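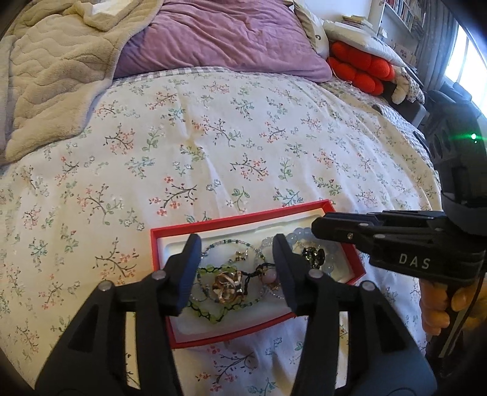
Notebook: finger pads, thin and shiny things
July 26, 2021

Jewelry day! I've wanted to do this one ever since the Fendano pads came in. Red box with the white tray, set down on the flowered bedspread, bracelets all heaped together in it, one hand-held gripper from the bottom of the frame and another from the right. Comparing two pad sets, Fendano and Mirnon, same linkage for both.

Big round beads are easy with either one. The pads settle between two beads and the whole bracelet comes along. Lovely to feel through the handle.

Thin stuff is where they split. Mirnon slid off the fine strands on 3 tries in a row before I got a hold. Fendano closes flatter at the tip and I could take a chain right at its end.

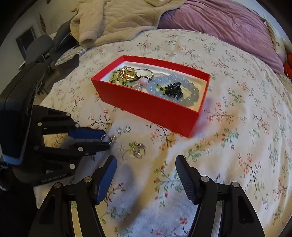 With a small charm hanging off the chain I move slower, the swing is worse than I expected. A soft bedspread helps a lot when picking up a ring, you can push the tips down into the cloth a bit and scoop (must try it on a hard table too, I bet it's miserable).

Camera: shiny metal flares near the window. Dropped the exposure 2 steps and the dark beads went to mush, so put it back.

To do
- 200 closes on each pad set, then look at wear
- ask Burnard for the softer pad, want it by August
- copy the Bermúdez log sheet, ours has no column for slips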